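# Arranging and Maintaining Small Objects on a Shared Study Desk

Student project report, Interior Studies, Skovby College
Submitted Mar 3, 2023

## 1. Background

The residence at Skovby provides each study room with one desk, which is used by several students in turn over the course of a day. Complaints received by the residence office concern two matters above all: desks on which decorative items leave too little space for writing, and desks from which every personal item has been removed, so that the room feels unwelcoming. The present project examined whether a small, fixed set of decorative objects could be kept on a shared desk without reducing its usefulness.

The work continues a survey conducted the previous July, in which 55 residents answered questions on their study habits. Many asked for plants. A smaller group asked for pictures. Very few wanted storage boxes or trays on the desk surface, although these are the items most often supplied.

## 2. Aims

The project had two aims. The first was to find an arrangement of a few objects that leaves the area in front of the seated user free. The second was to write a short tidying procedure that any resident could follow at the end of a session without special instruction.

Questions of lighting and seating were excluded. Cable management was excluded at first but was taken up again during the work, for reasons given in Section 5.

## 3. Materials and Setting

The desk selected for the study has a wooden top in a warm reddish-brown tone and stands on a plank floor. It was retained as found, and no marks or guides were applied to the surface.

Three objects were chosen: a small picture frame, an artificial flowering plant in a white pot, and a very small succulent, also in a white pot. All three are light enough to be moved without effort and small enough to be placed near an edge. The frame holds a black-and-white view of bare trees. This motif was preferred to a brighter print, as several residents had described colorful pictures as distracting during reading.

The artificial plant was included for comparison with the plants requested in the survey. It requires no water, and it may be set close to papers and electrical items without risk of a spill.

## 4. Procedure

Each session followed the same order. The desk was first used for ordinary study for 30 minutes. The objects were then moved out of position, as would happen when a resident spreads out books, and finally returned to their places. The person at the desk remained at the front edge throughout and did not walk around to the side.

Two placements were tested. In the first, called the row placement, the objects stood in a line along the far edge. In the second, called the corner placement, the plants were kept toward the right edge and the frame stood to their left, within reach.

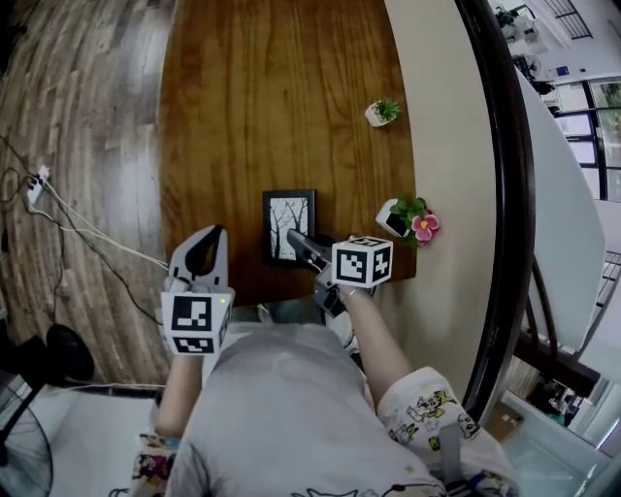
*Figure 1. The desk during work on the corner placement, with the frame and the two potted plants on the desk surface.*

Notes were taken after every session under three headings: free area, ease of reach, and general appearance. The notes were brief and were written before the next session began, so that impressions from one placement would not be carried over to the other.

## 5. Observations

The row placement gave the more orderly appearance when viewed from the doorway. It was less satisfactory in use. Objects at the far edge had to be reached across open books, and the frame was twice knocked face down when a notebook was pushed back.

The corner placement left a larger undivided area on the left of the desk. The flowering plant, standing near the front right edge, was easy to reach but also easy to catch with a sleeve. Moving it back slightly reduced this problem. The small succulent caused no difficulty in any session and was at times overlooked when the desk was cleared.

The frame proved to be the object that most influenced the impression of order. When it stood at an angle, the desk was judged untidy even if everything else was in place — a point that had not been expected when the project was planned.

The floor also affected the results. A power strip with several plugs lay beside the desk, and its cables ran across the planks toward it. A well-arranged surface did little for the room as a whole while these remained in view, and the tidying procedure was therefore extended to include them.

## 6. Recommended Tidying Procedure

1. Clear books and papers from the desk.
2. Wipe the surface from back to front.
3. Set the succulent in place near the right edge, toward the back.
4. Set the frame upright and straighten it.
5. Place the flowering plant to the right of the frame, a hand's width from the front edge.
6. Gather loose cables on the floor and move the power strip clear of the walkway.

The procedure took about 3 minutes when followed in full.

## 7. Limitations

Only one desk was studied, and its size may differ from those in other rooms. Left-handed users were not considered separately; for them a mirrored version of the corner placement may be more suitable. The effect of living plants, which need water and daylight, was not tested.

## 8. Further Work

The residence office has been asked to permit a trial of the corner placement in additional study rooms. A printed card with the six steps has been drafted and will be kept beside the door of each room taking part.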